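Notebooks > Workshop > Spring

Saturday, April 22, 2023

Up too early. Budget thing still not done and Pui-shan Ko wants it by Monday, so coffee and the spreadsheet before anything else.

Where we are. Two hand-held grippers, both Skoltard, one getting stiff on the left side. Heo quote came in for the replacements, cheaper per unit but they want an order of 20 and we need 7. Seven! Wrote back asking if they'd split it. No answer, it's the weekend, what did I expect.

Willov will do 7 at the old price if we sign before the end of the month. Delivery slow though. Last lot was ordered in February and I was still chasing teh tracking number weeks later. Put them down as first choice anyway, with a grumble in the margin.

Spare pads: 50. Pui-shan will say too many. We go through them, esp. on shiny wrappers, and I'd rather have a drawer full than beg again in summer. Also cables, also a proper charger, also a box with a lid for all of it.

Still no line for objects to practise on. Everyone just brings stuff from home, snacks, tissues, pens, whatever's on the chair. Free, so fine, but somebody should get their biscuit money back. Added a small sum under sundries.
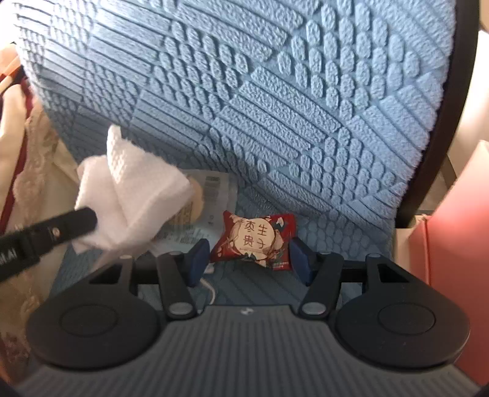

Hesia want us to look at an arm for the autumn. A whole arm! Told them next year maybe. Cant see where the bench would go, and the service contract costs more than the grippers put together. Pui-shan keener than me. Will let her argue it.

Sent the draft at half four. Forgot to add the VAT. Sent it again.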